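Planning and budgeting for a laundry-folding machine

Folding machines for the home are sold on speed, and speed is the figure least likely to matter once the thing is in the house. Before you put money aside for one, spend a fortnight finding out what you would be asking it to do.

Start with a list. Keep a sheet of paper by the airing cupboard and write down what gets folded, in plain groups: shirts, trousers, towels, thick tops, bedding. Most home units, the Pandico and the smaller Soveck included, take clothing up to a set width and thickness. Look up both limits and cross out everything on your list that falls outside them. Fitted sheets nearly always go. So do quilted coats.

Thick garments need a closer look. A jumper that goes in flat may be too deep to come out again once it has been doubled over, so ask the seller for the folded thickness as well as the feed thickness. To get your own figure, fold the bulkiest thing you own on the bed, put a book on top and measure up to the underside of the book.

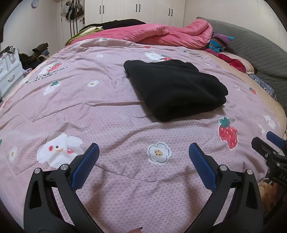
A thick black garment, folded in layers on the bed.

Next, work out where the machine will stand. The Lacerda is 50 cm deep, but you also need room to stand in front of it and somewhere to put the finished pile. Allow 30 cm behind for the cable and the vent. Mark the whole area on the floor with masking tape and leave it there until Wednesday or whichever day you do the big wash. If you have stepped over the tape all day, the machine is too large for the room.

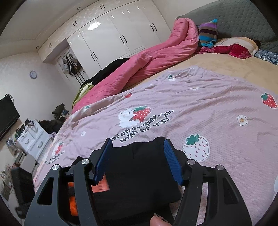 Bedrooms are the usual choice, as that is where the clothes are put away, but check that wardrobe doors and drawers can still open fully. Check the noise figure as well if anyone sleeps during the day.

For the budget, write down these costs separately:

Purchase price, with delivery to the room and not the doorstep.
Service visits. Kukthorpe includes 2 with its home unit, after which you pay for each one.
Replacement belts or grip pads, with the price of a full set.
Electricity, worked out on your own number of loads.
Removal of the machine at the end of its life.

Add these up over 8 years and divide by the number of loads you expect to do. Compare the result with a local service wash, folding included.

Clothes still have to be fed in one at a time on most models – ask for a demonstration with your own washing, and take the awkward things.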